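Facilities Bulletin: Front Counters and Shared Supplies

Renewal of the service counters at Vandham House

The Office of Building Services is pleased to report that the renewal of the service counters on the ground floor of Vandham House is complete. The former counters had been in place for many years and had become difficult to keep clean along the joints. The new surfaces have a gray marble pattern with white veining and streaks of rust and tan. Visitors will find the reception desk, the mail counter and the sign-in counter finished in the same pattern.

The work was carried out in 2 stages so that the mail counter could remain open throughout. We thank the staff of the Gestton reading room, who received visitors at their own desk during the first stage, and the residents of the Zhuravel wing, who used the side entrance while the passage was closed.

Organizers for shared stationery

With the counters back in service, loose pens, clips and paper slips will no longer be kept in the open trays that were used before. Each service point has been assigned a divided desk organizer in cream-white plastic. The compartments keep pencils and markers together at one side, and square, clear containers sit in the other sections for small items. A total of 28 organizers has been issued across the building, and any department that has not received one should contact Building Services by the end of March. 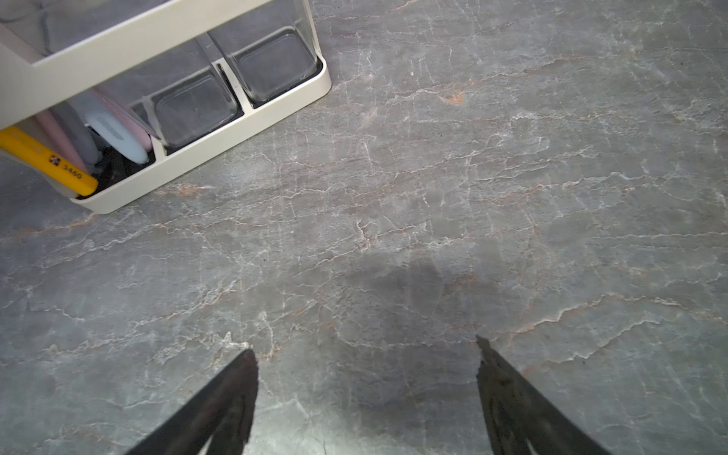

Care of the new counters

Staff are asked to observe the following when working at the counters.

Wipe the surface at the end of each day with a soft, damp cloth. Scouring pads and powdered cleaners should not be used. Ink marks should be reported to the cleaning team the same day.

Lift the organizers when moving them. The clear containers can be taken out and rinsed separately in warm water, and should be dried before they are returned to their compartments.

Keep pencils and markers in the compartment intended for them. Scissors and letter openers are to be stored in the drawer below the counter and should not be left in the organizers, where visitors may reach them.

Refills and replacements

Supplies for the counters are held in Room 155. Pencils, markers and paper clips may be collected on Monday mornings without a request form. Larger orders continue to go through the Hemitz supply desk, extension 194, and should state the department and the service point for which the items are intended.

Damaged organizers or containers should be returned to Room 155 for exchange. Departments are asked not to purchase substitutes from their own budgets, as other sizes may not fit the space allotted on the counters.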